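Cup racks, and whether anyone needs one

I have been rude about cup racks for years. My view was that a tea towel spread on the bench does the same job, folds flat afterwards and costs nothing extra. Then a reader, Wondimu Weldu, wrote to tell me I was being stubborn, and that a small gold wire one had changed his mornings. I don't believe a rack can change anybody's mornings, but I said I'd give the subject a fair hearing.

So, a little gold-coloured wire rack on brown paper and blue tape.
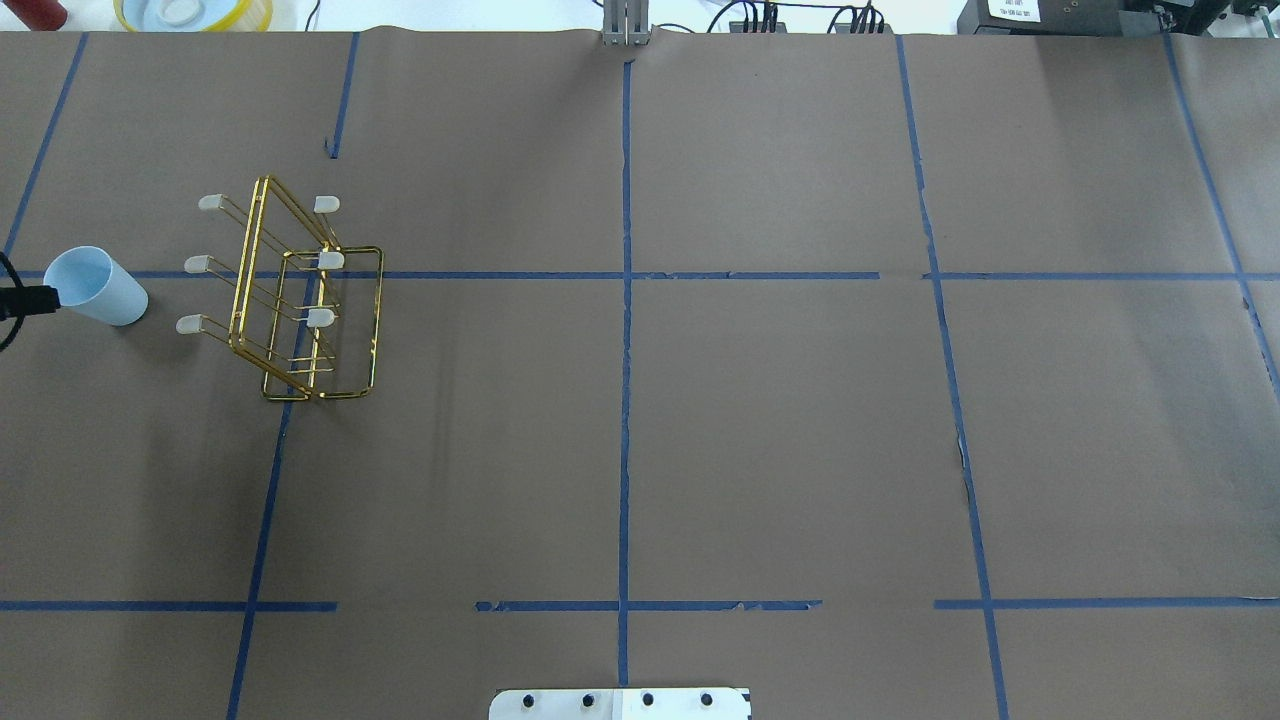
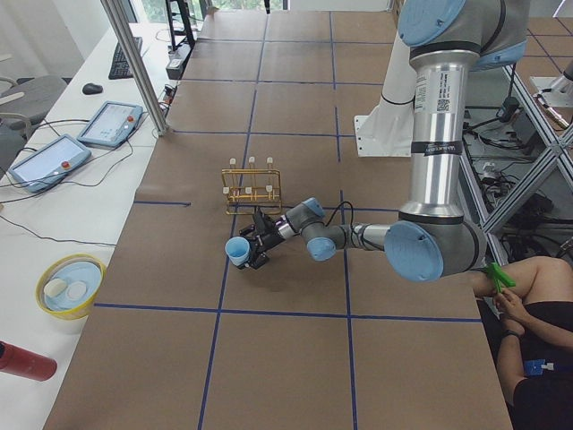
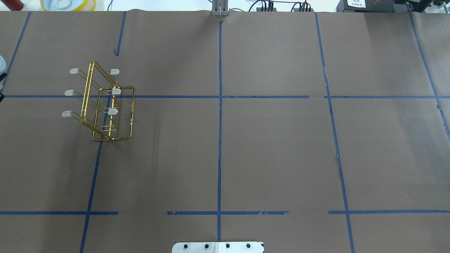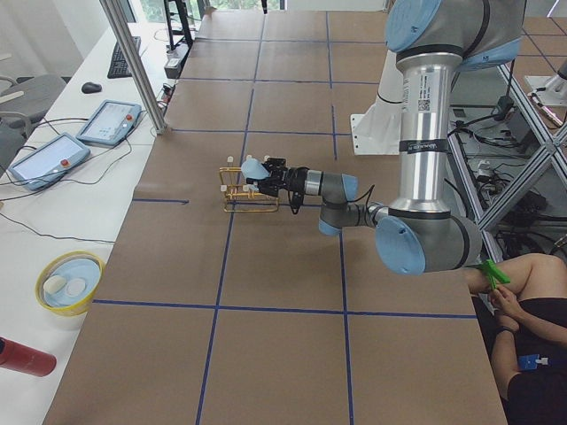 Do you need a rack for drying cups, or is a tea towel enough?

A tea towel is enough if you wash a couple of cups at a time and put them away the same day. If you leave cups sitting overnight, or you wash after every drink and they pile up, a rack is better, as air can get inside the cup and the rim isn't pressed against damp cloth. That is about as far as I'm prepared to go.

What I won't accept is the way these things are sold. I read the listing for one called the Wulano, which promised to "free your bench". It is an object that you put on your bench. The Iltico people say theirs suits every cup in the house, and I doubt they have met my soup mugs, which weigh as much as a small dog and have handles big enough for a gardening glove. The Hailu page had 118 reviews and I read far too many of them one night in February. Most were from people who had owned the thing for less than a week and loved the colour.

The colour is the bit I have most trouble with. Gold looks lovely in a shop. I've had a gold-coloured soap dish and a gold-coloured toilet roll holder, and both went dull and then spotty wherever water sat on them. They may have been cheap ones. I'm not saying every gold finish goes the same way, only that I'd want to hear from someone who has had one next to a sink for a couple of years, and reviews never seem to come from those people.

Then there are the white tips. I'll give them some credit. Bare wire against a glazed mug makes a noise I can't stand, and it can't be good for thin glass either. But little caps on wire come off. They came off my old plate rack, they came off the legs of the clothes airer, and I found one of them in the vacuum cleaner months later. If you buy a rack with tips, give each one a gentle tug when you get it home. Any that slide off easily will be gone by winter.

Weight matters more than the listings let on. A light rack is easy to move when you want to wipe underneath, and just as easy to tip if you hang everything on one side. My neighbour's Gidadero does this. She puts the heavy mugs on first, all on the side nearest the sink because that's where her hand goes, and over it leans. Load one side and then the other and you'd probably never notice. Plastic cups are no trouble on anything, of course, though they dry more slowly than china and hold a drip in the bottom for hours unless they're properly upside down.

That drip is my other complaint. A wire rack with no tray lets the water land wherever it likes, so you end up putting something under it. In my kitchen that something would be a tea towel. I pointed this out to Wondimu and he replied that the towel stays cleaner because the cups aren't touching it. Fair enough, I suppose, but now I own a rack and I'm still washing the towel.

I did measure the space beside my sink. There's a gap of 40 centimetres between the draining board and the kettle, and a small rack would fit there without much shuffling. The bread bin would have to go along a bit. I haven't ordered one. If I do, it'll be plain steel, and it'll have to live in the cupboard when visitors come, which my tea towel has never had any trouble with.

If you've had a gold one beside the sink for more than a year, send me a note and tell me what the joins look like now. Wondimu has had his for five months and says it's perfect, and I've told him to get back to me.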